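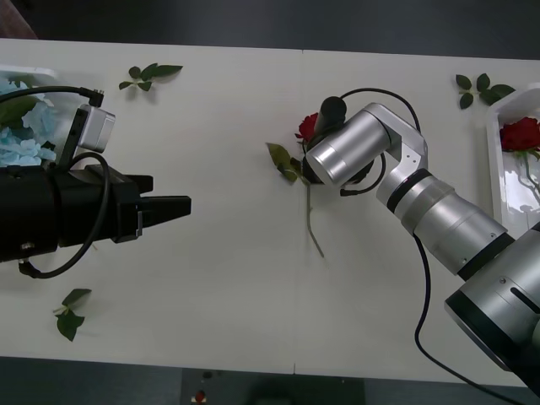

로봇 자동화 업체 쿠톨룸(Kutolum)이 두 대 이상의 로봇 팔이 작업대를 함께 쓰는 공정에 적용할 내부 작업 기준을 개정해 6월부터 시행한다. 개정 기준은 조화 분류와 꽃꽂이처럼 가볍고 모양이 일정하지 않은 물건을 다루는 작업을 주요 대상으로 삼았다. 흰 작업대 양쪽에서 검은색 팔과 은색 팔이 마주 뻗어 들어오고 그 아래에 붉은 장미가 놓이는 배치에서는 두 팔의 동작 범위가 겹치는 구간을 미리 정해 문서로 남겨야 한다. 겹치는 구간에는 한 번에 한 팔만 들어갈 수 있으며, 다른 팔은 대기 위치에서 신호를 받은 뒤 움직인다.

케이블 관리 항목도 새로 들어갔다. 작업자는 교대할 때마다 팔 주변 케이블의 여유 길이와 고정 상태를 확인하고 점검표에 서명해야 한다. 작업대 위로 지나가는 케이블은 경로를 도면에 표시하고, 경로가 바뀌면 시험 동작을 다시 거친다. 비상정지 장치의 작동 시험은 작업 시작 전에 하며, 시험을 마치지 않은 설비는 자동 운전으로 전환할 수 없다.

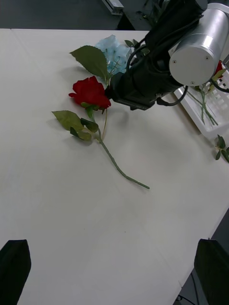
속도 제한은 단계별로 나뉜다. 사람이 작업대 옆에 있을 때 팔 끝의 속도는 초당 최대 80mm까지만 허용된다. 물건을 새로 올리거나 용기를 옮길 때는 두 팔을 모두 멈춰야 한다. 기존 기준에서는 작업하는 쪽의 팔만 멈추면 됐다.

기준 개정을 맡은 아이노아 이글레시아스 안전담당은 "팔이 한 대일 때 만든 규칙을 그대로 두 대에 적용해 온 것이 문제였다"며 "현장에서 서로 다르게 해석하던 부분을 먼저 정리했다"고 말했다.

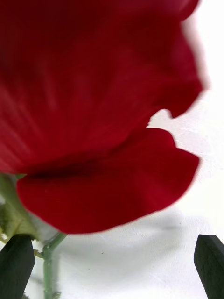

파지 동작에 관한 조항은 협력사 몬델(Mondell)과 함께 작성했다. 그리퍼를 닫기 전에 손목 카메라 영상으로 대상의 위치를 확인하고, 대상이 화면을 지나치게 가리면 팔을 뒤로 물려 다시 접근하도록 했다. 같은 대상에서 파지 실패가 이어지면 운전을 멈추고 담당자에게 알린다. 동작 기록은 4000시간 분량까지 보관한다.

새 기준은 시푸엔테스(Cifuentes) 작업장에 먼저 적용되며, 코스베리(Kosberg) 작업장은 설비 점검이 끝나는 대로 뒤따른다. 두 작업장의 운전 담당자는 시행 전에 8시간의 교육을 받아야 한다.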